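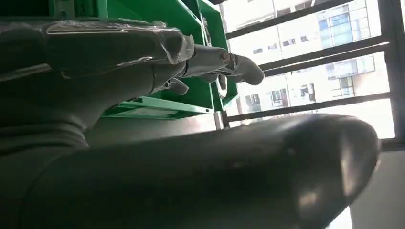

Course handouts / Materials and Packaging / Unit 2

Thin plastic film: what it does and how we choose it

In the last unit we looked at paper and board. Now we go to film, the material that most people throw away without looking at it. Film can keep dust away, hold small parts together, or slow down the passing of air and water vapour. One film seldom does all of these well, so first you must decide which task is the important one.

Thickness is given in microns. A sheet for covering goods during a short storage can be very thin, but a sack for garden soil needs much more. Please be careful with the word "strong". A film can resist pulling and still tear easily when there is already a small cut in the edge. These are two different tests, and in April we will do both in the workshop.

Clear film shows every fold. When it is laid over a curved surface it makes creases, and the light collects there. For a shop this can be a fault – for simple dust cover it does not matter.

Case to prepare: the firm Geerts packs 4000 door handles per week. It now uses a film called Clotunari, sold in rolls of 500 metres. Its buyer, Jeanine Van Acker, wants to change to the thinner Stestar. Read the two data sheets and write one page with your advice. Mention cost, tearing and waste. Do not copy the tables, I have them already.

Questions about the case go to Fenna Bosman before the next lesson.

Wurnska Evening College – Handout revised 12 Feb 2022 – Back to top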